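Katsaros is looking for people to take part in a study of how households in rented homes cope with winter cold and damp. We are taking names until 31 August 2025.

## What the study is for

A lot of rental housing in our part of Victoria was built before there were any rules about insulation. People who live in it know which room can't be heated, which wall grows mould and which window has to be stuffed with a towel. Very little of that gets written down. The bond forms and condition reports cover stains and broken fittings, and that's about all.

Plemurel is a two-year project to collect those accounts properly, in tenants' own words, and put them beside simple temperature and humidity readings taken in the same rooms. The results will go into a plain-language report for tenants, landlords and the local councils. There will also be a longer version with the full method, for anyone who wants to check our working.

## Who can take part

You can apply if you:

- are 18 or over
- rent your home, through an agent, a private landlord or a housing association
- have lived at the same address since at least July
- expect to stay there for the next 3 months
- can speak with us in English, Arabic or Lithuanian

Share houses are welcome. One person per household signs up, but the others need to know about it and be happy for a sensor to sit in the shared rooms. We'll give you a one-page sheet to pass around.

You don't need to have a problem with your home. We want to hear from people in warm, dry places as well, and we are short of them. If you have reverse-cycle heating and double glazing and you never think about the subject, please apply.

We can't include people who own their home, live in student halls or rent a caravan or cabin on a short-stay site. We know that the last group has plenty to say about winter. The sensors don't give good readings in very small spaces with the door opening all day, so we'd need a different method.

## What you would do

**First visit.** One of us comes to your home at a time that suits you. We go through the consent form, place the sensors and draw a rough floor plan with you. Allow an hour and a half.

**Diary.** Once a week you fill in a short diary, on paper or on your phone. It asks which rooms you heated, what you did about condensation, how you slept and whether anyone was home sick. Some weeks there will be nothing to report and you can write exactly that.

**Interviews.** There are 2 interviews, one early on and one at the end. Both are recorded, audio only. They can be done at your kitchen table, at our office or over the phone.

**Last visit.** We collect the sensors and give you a printed chart of your own readings. You keep it and can use it however you like, including in a conversation with your agent.

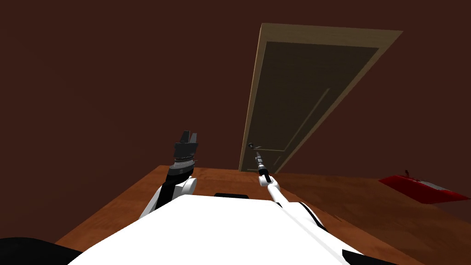

**Vaida Rimkutė**
Participant coordinator, Plemurel

The sensors are small and run on batteries. They stick on with removable tabs and do not record sound or pictures. They log temperature and humidity and nothing else. If one falls down, put it back where it was and make a note in the diary. If you paint, move furniture in front of one or get a new heater, note that too.

## Payment

Participants receive a $106 gift card after the first interview and another of the same value after the second. If you leave the study part way through, you keep whatever you have already received. We also refund parking or public transport if you choose to come to the office.

Please check with Services Australia if you're unsure how a gift card might affect a payment you receive. We can write you a letter stating the amount and the date.

## Privacy

Your name and address are kept in a separate file from your diary and readings. Lina Daher, who leads the study, and I are the only people with access to both. Your landlord or agent will not be told you are taking part, by us or by anyone working for us. Street names and suburbs are left out of the report, and we'll check any quote with you before it is used.

You can pull out at any time without giving a reason. Tell us within 2 weeks of your last interview if you want your material deleted. After that it will have been combined with everyone else's and can't be separated.

The sensor data is stored by Tusum on servers in Australia. They receive a household code and the readings.

## Access and language

Līga Org does home visits for people who would sooner have a woman come. Deividas Koppel does the Lithuanian interviews and Lina does the Arabic ones. If you use another language and would like to be told about later rounds, send us your details and we'll keep them on a list for that purpose only.

Our office is on the ground floor with a ramp from the side street. The toilet is accessible. There is a box of toys and you are welcome to bring children to any of the sessions, at home or with us.

## How to apply

Ring the Katsaros front desk and ask for Plemurel, or fill in the short form at the counter. We need your first name, a phone number, your postcode and the sort of home you rent (flat, unit, townhouse or house). Please don't send photos of mould or copies of letters from your agent at this stage. If you're chosen, there will be time to go through them on the first visit.

We'll ring everyone who applies, including those we can't fit in. If a call from a number you don't know goes unanswered we leave one message and then send a text.

Questions about how the study is being run, or complaints about any of us, can go to Ieva Toom, who is not part of the project team. Ask for her by name at the same desk.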